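Randcombe shop notebook
9/29/22
Posted by: bench 2
Last updated: October
14 comments | 2 shares

Bins and tray for the Geum kits. The order from Stirholm is for 2,671 sets, so it makes sense to settle the table layout now, before the bulk parts come in. Yellow bins on the sides, metal tray in the middle with white lining in the bottom. Round red boards get their own place. They do not share a bin with the small parts with leads, which hook on everything. 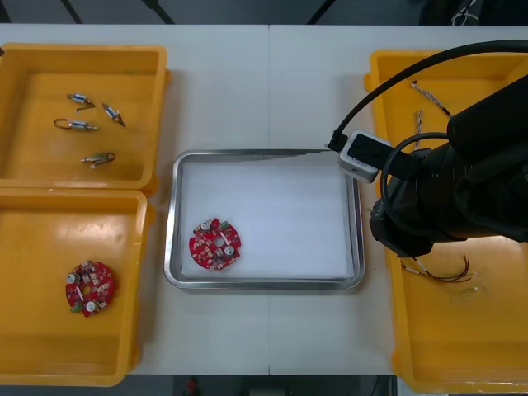

Red board in the tray, all three: 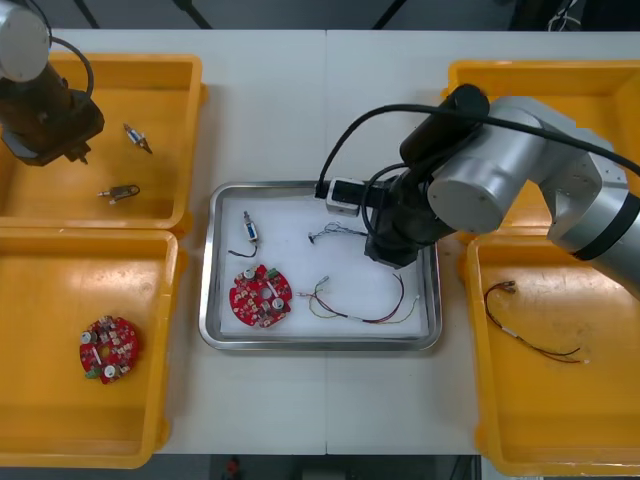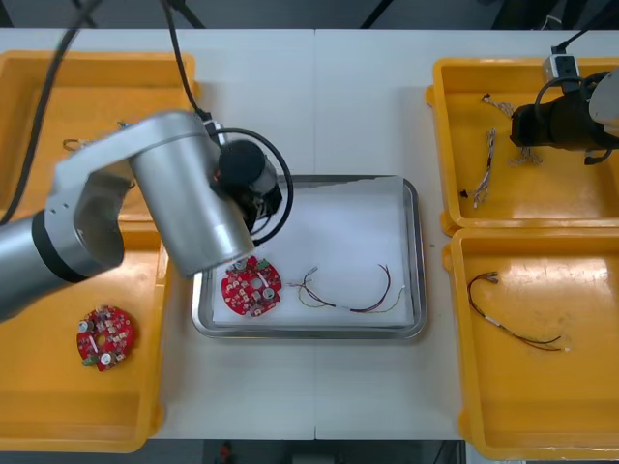

Fladberg wrote back that the lining should be changed at every shift, and that on their benches a lead clipping left under a board scratched the solder side of 16 boards before it was caught. They also asked for the boards to go in the tray first and the wired parts after, to keep the leads from ending up underneath.

Fine with both. Changing the lining takes a minute and we have plenty. I cut a stack to size this afternoon and put it on the shelf under the bench. Cut it a little short on one side so it lifts out without digging at the corner.

Still open:

Bent leads. The small parts come out of the bag with the leads curled every which way. I tried straightening a handful by hand and it took longer than the packing. Leaving them as they come unless Stirholm objects.

Bin labels. Tape does not hold on the sloped sides. Going to try the table in front of each bin and see if it survives wiping down.

Refills. Roughly 14 parts to a bin is plenty. More than that and they knit together, and you lift three when you want one. Boards go in singly.

Harnesses. Need to ask Stirholm if they want them tied or left open. The sheet says "folded" and gives no size for the fold.

To order: lining, one more metal tray, wire ties in the short length. The Geum count sheet still has the old part number for the board, fix before October.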